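Last updated: October

Spent Sunday on an old Dell tower. It came in a batch of office machines from Flirkthorpe and I wanted one decent computer out of it. Writing down what I did in case you have the same kind of box.

First job was the inside. Lay the case on its side, panel off, and go over it with a soft brush before you touch anything. Dust gets packed behind the drive cage and under the graphics card. I did it out on the porch.

Next the processor. Lift the lever, open the frame, take the chip straight up by its edges. Put it somewhere it can't slide off, with the metal side facing up. Don't leave it on a cloth. Lint sticks to everything.

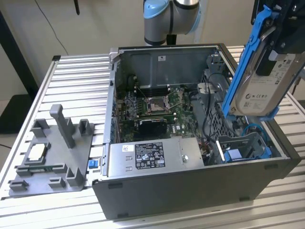

Keep anything loose away from the socket while it's open. The pins are tiny and you will not bend them back. Joni Ikonen has tried twice with a sewing needle and has two dead boards to show for it.

Old thermal paste comes off with a coffee filter and rubbing alcohol. Let it dry. A dot in the middle is enough when you put the cooler back on. I used Skidura paste, which is cheap and fine.

Memory next. Push until both ends click. If the machine beeps at you and shows nothing, go back and push harder. I had to do that on the last one, and it took me 3 tries to admit it was the memory.

Then the hard drive. These cases use blue plastic caddies, so there are no screws to lose. You flex the rails a little and the drive drops in. Check which way the connectors face before you slide it into the cage.
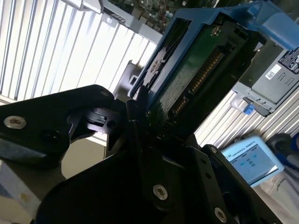
If the caddy stops partway, pull it out and start again. Forcing it snaps the tabs, and a used caddy cost me more than I expected the last time I had to buy one.

Someone asked about the drive size. Mine is 800 GB of usable space after I split it up, plenty for what this is going to do.

Tyyne Laaksonen asked if it's worth adding memory. I'd go to 8 GB and stop there. Past that you're spending real money on an old board.

Cables: power and data both go to the drive, and the data one is easy to leave half seated. Give it a small tug. Then tuck the slack down so it can't reach a fan.

Total time was roughly 4 hours with lunch in the middle. Most of that was cleaning.

It's going to Tyyne's sewing room for patterns and email. I still need to find a keyboard for it, so if you have a spare one with a USB plug, send me a message.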